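How a Rescue Net Catches a Falling Person

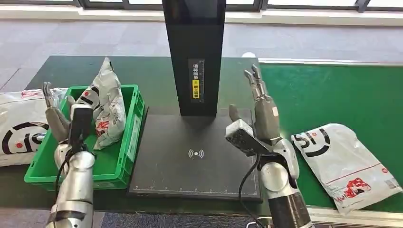
A falling person speeds up every second until something slows them down. Hard ground stops a body almost at once, and that sudden stop causes the injury. A net stretches, so the stop takes longer and the force is smaller. Hands work the same way: fingers have joints, like the gray ones by the green crate, and joints can bend. Firefighters in Inville practice with a dummy dropped from 10 feet — never with a person. If you see someone in danger up high, call 911 and stay back.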